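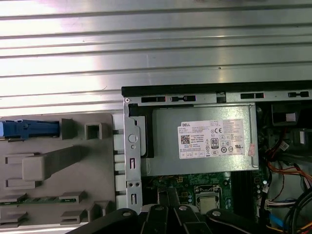 What should you do with an old computer before you hand it on?
Copy off what you want to keep, sign out of everything, and wipe the drive. After that it can go to the Gallbridge swap day, where it will very likely find a new home.

And what a swap day we have coming up! The next one is on a Wednesday in June, doors open at 10, and we pack up at 4 in the afternoon. If you missed the last one, you missed a hall so full that people were browsing the book tables from the wrong side. We had 702 items come in over the day, everything from bread tins to a rowing machine, and most of it was gone before the second pot of tea.

I'm especially happy about the electronics table, which is getting double the space this time. Old desktops, monitors, keyboards, printers with their leads (please, with their leads!), radios, lamps, they're all welcome. Tape the power cord to the machine or put it in a labeled bag. Last time we ended up with a whole crate of mystery cords and spent a good part of the evening matching them up, and I still have one at home that fits nothing in the house.

If a thing doesn't work, bring it anyway, but stick a note on it saying so. Plenty of people come looking for parts. One family went home to Nivov with three dead radios and came back at lunch for a fourth. A few words help a lot: "won't turn on," "screen is fine, stand is cracked," "worked until the spring." Leave screws in place or tape them in an envelope to the case.

We can't take loose batteries, smoke alarms, or anything with a refrigerator compressor in it. The recycling yard on the Brunia road takes all of those at the side gate.

Clothes and books go in the big room as before. Toys are moving to the stage, so there will be room for the little ones to try things out (and for the rest of us to walk past). The Hladun bakery is bringing poppy seed rolls again, and if you tasted them last time you'll know to get there early.

You don't have to bring something to take something. Come with a full car or an empty bag, stay ten minutes or all day. We could use a few more strong arms for carrying tables at 4, and there's a sign-up sheet by the library door. I'll be at the electronics table with my one odd cord, in case it's yours.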